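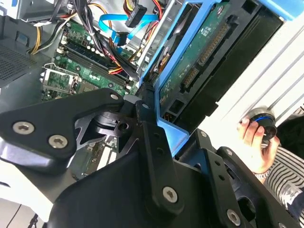 Plumeo two-arm strip-down bench

Bench 9, back room, Flendstead. Members with a bench induction only.

Plumeo is a home-brew job for pulling old desktop PCs apart: two robot arms, a slotted aluminium table and a stack of printed fixtures. We were told when we bought the parts that it would strip a tower without help. It won't. Book it if you like setting up jigs and moving cables out of the way, and keep a screwdriver in your pocket.

What you get
Two arms, each with its own controller. A black gripper with interchangeable fingers. Wrist camera. Printed fixture plate for holding parts. Emergency stop on the front rail, and please find out where it is before you switch on.

What it cost
The first arm came second-hand through Politis for 3000 pounds. The second was a swap. Printing, bolts and cable came to another 500, a good part of it spent on fingers that snapped. The Rodari motion software is the free version, with all that implies.

What it does well enough
Reaching to a taught position and going back there. Holding something still while you work on it. Large plain parts with a clear way in from above, if the case hasn't moved since you taught the points.

What it does badly
Cables. The brochure shows a tidy case with every lead clipped to the wall, and I have yet to meet one that came out of an office like that. Flat data leads are the worst, and a lead lying over a part will stop the job more surely than any screw.

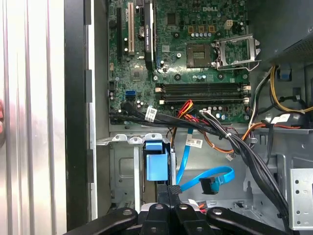
Dell tower, CPU socket open and empty. Plenty of wiring still between the fingers and the board.

Getachew Yimer wrote a routine for drive bays with plastic latches. I was rude about it in November and I'm only slightly less rude now. It's good on the one case he taught it on. Try a different make and you are teaching the points again from scratch, so allow an evening for that - longer if you haven't used the pendant before.

Speed is capped at 100 mm a second. Leave it there. Baoshan Zeng has the password for the faster setting and has heard all the arguments.

Before you start
Mains lead out of the PC and out of the room. Lay the tower on its side with the open face up. Push it against the stops. Run the path once with the gripper well clear of the case. If you need a hand inside, pause both arms, including the one you aren't using. 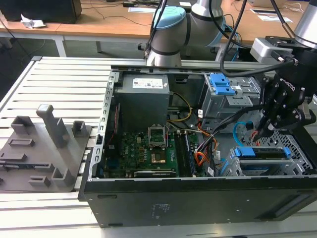
Flendstead Shared Workshop - Robotics and Repair Group

The grey fixture plate sits to the left of the tower, with the posts and holders facing up. It's bolted from below, so don't lever against it. Print files are on the shared drive under "plate"; ignore the older ones, the holders are too tight.

Is it quicker than doing it by hand? No, and I wouldn't believe anyone who quoted you a time. We keep it for learning on, and for that it's decent value. Spare fingers are in the drawer under the bench. Write down what you break.

Booking is by the sheet on the door. Friday evenings are kept for inductions.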